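클리르눌로프, 주방 로봇 시뮬레이션 공개 행사 ‘우본 오픈데이’ 개최
3월 한 달간 연구동 2층 개방, 주방 작업 시연과 체험석 운영

안녕하세요, 클리르눌로프(Clirnulov)에서 홍보를 맡고 있는 사람입니다. 보도자료는 원래 좀 딱딱하게 써야 한다고 배웠는데요, 이번 행사는 제가 직접 현장을 뛰어다니며 준비한 터라 그냥 제 말투로 쓰겠습니다. 기자님들, 너그럽게 봐주세요!

저희는 3월에 주방 작업용 로봇 소프트웨어 ‘우본(Uvon)’을 일반에 처음 공개합니다. 장소는 연구동 2층 시연실이고, 오전 10시에 문을 엽니다. 그동안 협력사 분들만 모시고 조용히 보여드리던 것을 이번에는 동네 주민분들, 학생분들, 그리고 밥하기 귀찮은 모든 분들께 열어두기로 했습니다(저도 마지막 부류에 속합니다).

우본은 실제 로봇에 올리기 전에 가상 주방에서 먼저 연습을 합니다. 물건이 어디 놓였는지 파악하고, 어떤 것부터 집을지 순서를 정하고, 손잡이에 어느 방향으로 다가갈지 계산하는 일을 전부 화면 속에서 해보는 거죠. 지금까지 만들어둔 주방 배치가 모두 807가지인데, 오픈데이에서는 그중 207가지를 골라 차례로 돌립니다. 관람객 눈에 제일 먼저 들어올 1번 대형 화면에는 빨간 주전자와 냄비, 뚜껑 색이 제각각인 양념통이 흰 조리대에 펼쳐진 배치를 올렸습니다. 저희 팀이 가장 아끼는 배치예요. 주전자 손잡이가 길어서 접근 경로 짜기가 꽤 까다롭거든요.

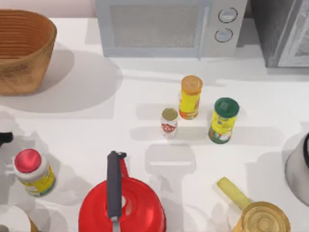 시연은 이렇게 진행됩니다

한 회차는 40분 정도이고, 하루에 5회 엽니다. 처음 10분은 개발자가 가상 주방을 열어놓고 우본이 작업 계획을 세우는 과정을 설명합니다. 어려운 수식은 안 나옵니다. 제가 리허설 때 맨 앞줄에 앉아서 모르는 말이 나올 때마다 손을 들었더니 발표 자료가 절반으로 줄었어요. 개발팀에서는 저를 조금 원망하는 눈치지만, 덕분에 초등학생도 따라올 만한 설명이 됐다고 자부합니다.

그다음이 본 시연입니다. 같은 작업 지시를 두 가지 방식으로 풀게 하고 결과를 나란히 비교합니다. 하나는 기존 계획 엔진이고, 다른 하나는 올해 새로 붙인 ‘수(Su)’ 모듈입니다. 수는 물건이 서로 가까이 모여 있을 때 옆의 것을 건드리지 않고 하나만 골라내는 데 특히 신경을 쓴 모듈이에요. 양념통처럼 키도 굵기도 다른 통들이 붙어 있으면 사람도 급할 때 하나쯤 넘어뜨리잖아요? 저는 아침마다 후추통을 쓰러뜨립니다. 개발자들이 그 얘기를 듣더니 작업 지시 목록에 ‘초록 뚜껑 통만 꺼내기’를 넣어줬습니다. 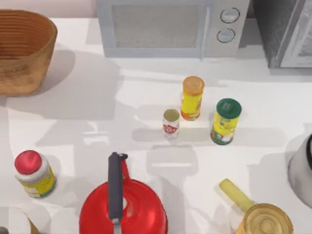 그래서 이 지시는 매 회차 빠지지 않고 나옵니다. 두 방식이 각각 어떤 경로를 고르는지 화면에 선으로 그려드리니, 관람석에서 미리 어느 쪽으로 돌아갈지 맞혀보셔도 재미있습니다. 리허설 때는 다들 목소리가 점점 커져서 옆 사무실에서 무슨 일이냐고 건너왔어요. 실패하는 경우도 빼지 않고 보여드립니다. 어디서 막혔는지 같이 들여다보는 시간이 제일 반응이 좋았고, 질문도 그때 제일 많이 나왔습니다.

마지막 순서는 체험입니다. 시연실 뒤쪽에 체험석 2개를 마련했고, 관람객이 마우스로 가상 주방 속 물건을 옮긴 다음 우본에게 새로 계획을 세워보라고 시킬 수 있습니다. 일부러 심술궂게 배치하셔도 됩니다. 아니, 부탁드립니다! 개발팀은 그런 배치를 정말 좋아해요. 마음에 드는 배치가 나오면 만든 분의 동의를 받아 저희 목록에 808번째로 넣겠습니다.

협력 전시

1층 로비에서는 협력사 무스토섹스(Mustosex)가 로봇 교육용 교재를 전시합니다. 학교에서 오시는 선생님들은 올라오시기 전에 한번 들러보세요. 교재 견본은 안내 데스크에서 열람할 수 있고, 단체 방문 상담도 그 자리에서 받습니다.

관람 안내

관람료는 없습니다. 시연실 좌석이 많지 않아서 회차별로 예약을 받고, 남는 자리는 시작 10분 전부터 현장에서 드립니다. 어린이는 보호자와 함께 오시면 됩니다. 시연 중 사진 촬영은 가능하지만 플래시는 꺼주세요. 화면에 반사되면 뒷줄에서 경로 선이 잘 안 보입니다.

취재를 원하시는 언론사는 클리르눌로프 홍보팀으로 희망 회차를 알려주시면 앞줄 자리를 비워두겠습니다. 개발자 인터뷰는 마지막 회차가 끝난 뒤 오후 5시부터 가능합니다. 주차장이 좁으니 가급적 대중교통을 이용해 주시고, 연구동 정문이 공사 중이라 동쪽 출입구로 들어오셔야 합니다.

문의: 클리르눌로프 홍보팀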